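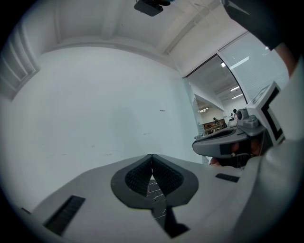 Wullbridge Community Help > Home and Building > Walls, Paint and Ceilings

Smudges and a dark mark on the wall we project onto - clean it, touch it up or repaint?

backroom_wullbridge

We have a rented room that we use for talks and practical sessions. There is a ceiling projector, and it throws straight onto the big white wall. There is no screen. When we moved in, the wall was clean and the picture on it was fine for what we do.

Now the wall has a few faint smudges and one small dark mark close to the middle. With the room lights on you have to look for the smudges. The dark mark you can see from the other side of the room. When the projector is showing a white slide, the mark is the first thing your eye goes to, and on a spreadsheet it looks like a decimal point. One person has already asked me about a number that wasn't there.

I tried a damp cloth on one of the smudges low down. It got a bit lighter but it left a patch that looks shinier than the rest if you stand to the side. I stopped there and have not touched the dark mark.

The landlord is Zevitz Property. They say small repairs inside are up to us, and that if we paint we have to use the same color. I asked which color and they said "white." There is a can in the closet under the stairs with a label that says Clirnberg flat white 3585, but I can't swear it was used in this room. It has maybe an inch left in the bottom and a skin on top.

What I would like to know:

Can I get the dark mark off without making another shiny patch?

If I can't, is it all right to dab paint on just that one place, or will it show more than the mark does?

Would it be better to give up and put a screen there? The ceiling has a beam running across it and I don't know if that is a good thing to hang a screen from or a bad one.

I don't mind spending up to $100. I would prefer not to empty the room if I can help it.

Edited to add: somebody asked by message if the wall is drywall. It sounds hollow in places when I knock on it, so I think so.

dropcloth_and_tray

The shiny patch is called burnishing. Flat paint has a rough surface, and that is why it doesn't reflect. When you rub it, you polish the rough part down and it starts to shine from an angle. Flat white is the worst for this and it is also the best for projecting, so you are stuck with it.

For the dark mark, find out what it is first. Put a flashlight against the wall and shine it sideways across the mark. If you see a shadow on one side, it is a dent or a nail hole and no cleaning will help. If it is level with the wall, it is something on the surface.

If it is on the surface: white vinyl eraser, the kind from a stationery store. Very light strokes, only on the mark itself, and brush the crumbs off with a dry paintbrush. Don't wipe them with your hand. If that does nothing after a minute or so, use a dry cleaning sponge (sold for soot) and press instead of rubbing. Stay away from the melamine foam ones. They are fine sandpaper and will give you a shiny circle bigger than the mark.

If it is a hole: lightweight filler, pushed in with a finger, scraped flat, left until it is dry all the way through, then a small amount of sanding with fine paper. Prime it. People skip the primer and then the filler soaks up the paint and dries a different shade.

On touching up. A dab of the right paint, put on with the right tool, can disappear. A dab from an old can usually doesn't, even if it is the same number, because the wall has aged and the can has too. Also, if the wall was rolled and you dab with a brush, the texture is different and the projector will find it. Use a small foam or mini roller, nearly dry, and feather it out.

What I would do is roll the whole wall, corner to corner. Then there is nothing to match. Only that one wall needs it, and a slight difference between two walls that meet at a corner can't be seen by anyone. You don't have to empty the room. Pull things back 6 feet from the wall, cover what is left with plastic, and put a cheap cover over the projector - a trash bag is fine as long as the projector is off and has cooled down.

Take the can to the paint counter anyway. They may be able to mix from the number. A gallon plus a roller sleeve and a tray came to $60 where I am, so you are inside your budget.

Keep your roller edge wet and don't go back over areas that have started to dry. That causes flashing, which is the same kind of problem you have now but over the whole wall.

abubakar_av_supply

We sell screens so take this with that in mind. For slides and spreadsheets a flat white wall is good enough and I would not buy a screen to hide one mark.

If you do go for one, don't put a screw in that beam until you know what it is. Some are structural and some are just a box around pipes or cables. Ask Zevitz in writing. A pull-down screen can be fixed to the wall itself, near the top, into the studs, and then the beam doesn't come into it. You will also have to set the image again, as the screen sits a little forward of the wall and will probably be smaller than the picture you have now.

A stand screen costs less but people trip over the feet.

One thing you can try tonight for free is shifting the image. If your projector has lens shift or zoom, move the picture so the mark lands in a margin. It won't work if the mark is right in the center.

chalkdust

just paint over it. i used correction fluid on ours and you can't tell

dropcloth_and_tray

Please don't use correction fluid. It is a different white, and it often dries with a slight shine. It also has to be sealed before you paint over it later.

backroom_wullbridge

Thanks. I did the flashlight test and there is a small shadow along the bottom of the mark, so I think it is a dent with something dark in it. Filler and primer then, and after that the whole wall. The paint counter said they can look up 3585 if I bring the lid in. I have written to Zevitz about the beam as well in case we want a screen later on.

Does the primer need to go over the shiny patch too, or just the filler?

dropcloth_and_tray

Just the filler. Scuff the shiny patch lightly with fine paper, wipe off the dust and roll over it with the rest.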